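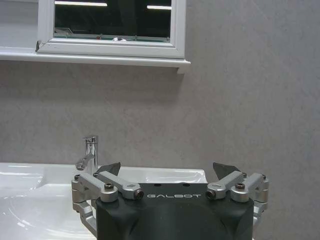 4.2 Visitor flow at the Zamora heritage quarter

Guided day tours remain the main way in which visitors reach the old quarter of Tornton, and most of them follow a fixed order of stops set by the operator. Tangen (in press) found that groups on the Zamora route spent up to 90 minutes at the pottery workshops and far less time at the chapel ruins, although both were given equal weight in the printed program. Figure 3 shows a gripper with silver linkage arms and the name GALBOT on its dark gray housing.

Figure 3. Gripper with two finger assemblies, seen from behind.

The survey drew on 2,124 completed forms collected by the operator Wiveleo over one season. Forms were handed out on the return drive and were offered in 12 languages. Respondents who had booked the Ganska extension, with its overnight stay and early valley walk, reported higher satisfaction with pacing than day visitors did – a result that held across age groups. Day visitors most often asked for a later morning pickup and a longer lunch stop. Forms with no answer to the pacing question were left out of the comparison but kept for the analysis of spending in Section 4.3.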